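Section 3. Your first shift beside the Vodberg

1. Log in and pick the fruit recipe Mihret Wako saved for your line.

2. Run it in slow mode first. I still do, every single time!

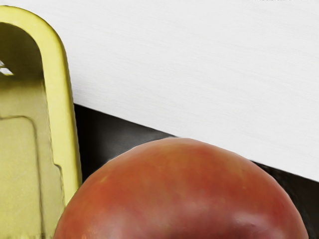 I packed by hand before we got the cell, and the hardest habit to drop was reaching in to help. With the yellow-green finger right up beside the fruit like that, let it finish. Your job now is watching and deciding (easier on the wrists, harder on the patience).

Caution: press Hold before your hand goes past the guard.

3. If a pick fails, clear code 229 and try again, 2 tries at most. 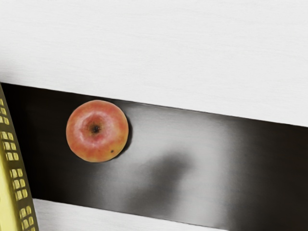

After that, call Grażyna Makowska and write it in the shift log, even if it seems like nothing.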